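Thread: Silk or nylon for practice at home?

chau_h
I bought the Kumex pad and a spool of black silk, 19 dollars together. My knots still become loose on the second throw.

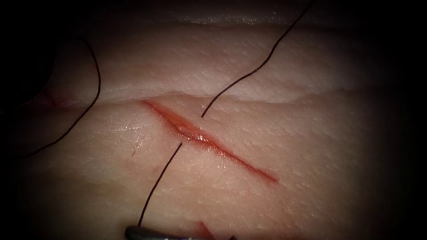
I pull both ends flat, as the book says. Is nylon easier for a beginner?

Fiorella Fabbri
No, stay with silk. Nylon has memory and it slips more.

ellis271
I disagree — learn nylon early, you will meet it on skin anyway.

chau_h
Thank you both. I will try one more week of silk. 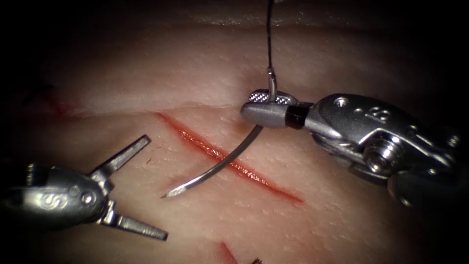 Related thread: Where to buy needle holders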